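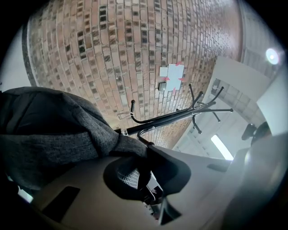 Issue 27 | June 13, 2021 | Page 14

Who hangs up the coats?

A Flardale office firm wants a robot to do the tidying. For now its own staff are doing it, with a gripper in one hand.

The first thing I was asked to do at Eltcombe House was keep my coat on. The stand by the brick wall was in use. Gonçalo Cunha had a hand-held gripper with a camera on it, and he was trying to get a sleeve to stay where he'd put it. He squeezed the handle, the fingers closed, the sleeve came up and then slid off again.

"That one still counts," he said. "They like the bad ones too, apparently."

Cunha has looked after the shared offices here since before Biwott took over the lease. He sets out rooms, wipes desks, pushes chairs back in, puts up notices and takes down the ones that have gone out of date. Since April he has also spent part of each shift doing those same jobs with the gripper, at a third of the speed, so that a company called Talalitz can use the recordings to train a robot arm. The arm is not in the building. When I asked when it might be, I got a different answer from everyone I spoke to, and the most confident answer came from the person who spends the least time there.

The target is 200 recordings a week, shared between the people on the day team. A recording can be as short as picking up a pen. It can also be the business of getting a knitted jacket off the floor and back on to a hook, a job that a human being does while thinking about lunch and that through a gripper becomes a small wrestling match. You learn where the weight of a garment sits. You learn that the round knobs on the ends of a coat stand are there for a reason and that they get in the way of everything else.

I had a go. It took me 11 tries to hang up my own scarf, and Cunha was polite enough to look out of the window for most of them.

Talalitz's brochure, which Biwott's managers hand to visitors, talks about "freeing people for the work only people can do". I have read some version of that line in connection with supermarket tills, parcel depots and hospital laundries, and I have yet to meet the person who was freed. So I asked what that work would be at Eltcombe House. Biwott's operations manager, Njoroge Khaemba, thought about it for longer than I expected.

"Front of house," he said. "Talking to tenants. Sorting out problems before they get to me."

Would there be as many jobs in front of house as there are now in tidying?

"I can't promise that. I'd be lying if I did."

It was a decent answer, and a better one than the brochure gives. Khaemba didn't choose the scheme. It came down from the owners with a start date already on it, and he was left to draw up the rota. He points out that the day team were offered a supplement for each shift with the gripper and that no one has been made to take part. The team agree with this, as far as it goes. What they add is that the supplement is the only pay rise they've been offered in two years, so saying no to the gripper means saying no to that as well.

There are 14 people on the day team. Those I spoke to were less worried about the arm than I was. Several had seen a short clip of it in a Talalitz demonstration room, moving a mug from one side of an empty table to the other, and came away cheered up. The offices at Eltcombe House do not look like that. The walls are bare brick with things taped to them. Chairs are pushed wherever the last person left them. Coats are thrown at the stand from a distance. A cleaner who asked me not to use her name said that if the robot could find the desk under what people leave on it, it was welcome to the desk.

I think they may be right about the robot and still be wrong to relax. The change I could see had very little to do with an arm. Before the project, the people on this team decided what needed doing by walking round and looking. Now there is a list, and each item on it has a name and a target time. "Coat, single, to stand." "Chair, to desk." The list was written for the recordings, but it has started to turn up on shifts where the gripper stays in its cupboard. Supervisors in two of Biwott's other buildings have asked for copies.

Cunha showed me his, folded up in his back pocket. Much of what he does in a day isn't on it. He knows which tenant will want the heating turned down and which meeting will run over and need more chairs. He moves a notice away from a draughty door before it falls off. None of this can be squeezed into a recording of one hand picking up one thing, and so it has no target time, and so on paper it doesn't happen.

I put this to Khaemba, who said the list was "only for the training". I asked who had told the other buildings that. He wrote something down.

Biwott says a review is planned when the recording period ends, and that staff will be consulted. It would not tell me what the review would measure. Talalitz would not say how many recordings its system needs, or what happens to them if Biwott pulls out. I'd have liked to know, too, whether the people in them get any share if their way of hanging up a coat ends up being sold to an office three countries away. The agreement the team signed runs to several pages and is silent on it. Cunha admits he didn't read the whole thing. He was given it at the end of a shift.

He had another six recordings to do when I left, and he'd gone back to the jacket. It was a heavy one and it kept bunching up on the near side of the stand. He tried it by the collar and then by the shoulder. Then he put the gripper down on the desk, hung the jacket up by hand, took it off again and started the next recording.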